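Search the newsletter archive
Type a keyword Go

Robot Club Notes: The Basket Unit

The after-school robotics club has reached the part of the year where everyone stops talking about world domination and starts talking about wicker. This is our October project, and it was chosen by vote. The other option was a robot that plays checkers, which lost badly to a robot that can pick up a laundry list of household objects without wrecking them.

The arm is named Vass. It was supposed to be called something more dignified, but the seventh graders got to the label maker first. Bindu Venkataraman, who teaches the class next door and has run the club for 4 years, divided the students into 3 teams: one for driving, one for code, and one for writing down what went wrong. The last team has the fattest notebook by a wide margin.

Soft things came first. Vass did fine with a sock, a sponge and a stuffed penguin, and the students got cocky. Then we moved on to things with a weave, which have bumps and gaps and no flat place to grab. The code team's first idea was to squeeze harder. Their second idea was also to squeeze harder, with a different variable name.

What finally got some traction was slowing down. Tsz-kin Pan, an eighth grader with more patience than most of the adults in the building, rewrote the approach so the arm creeps in during the last stretch and waits for a person to say go before it closes. It takes forever. You could make a sandwich. But the notebook entries got shorter, and in this club that counts as applause.

The wrist camera has been the other big lesson. On the big screen the kids expect a grand view of the whole room, and what they get up close is mostly wall and whatever the fingertip happens to be next to. 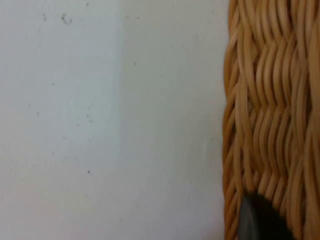
Judging distance from a view like that is hard, so the driving team now calls out loud what they think is happening, and a spotter standing at the side tells them how wrong they are. There has been some shouting. There has also been one very polite apology to a robot.

Next up is a 300-point practice round against the club from Wustent Middle, using their rules, which run longer than our bylaws. Anyone who wants to donate baskets, bowls or odd-shaped kitchen items can leave them in the bin outside the lab. Please wash them first. We are still recovering from the gravy boat.

Comments

PennyL: My son now says "approaching" out loud every time he reaches for the cereal. Thanks for that.

old_shop_teacher: Slow and steady is right. We could have used a spotter on the band saw paperwork.

MrsK: Do you take colanders? I have too many.

Reply from the club: We take colanders.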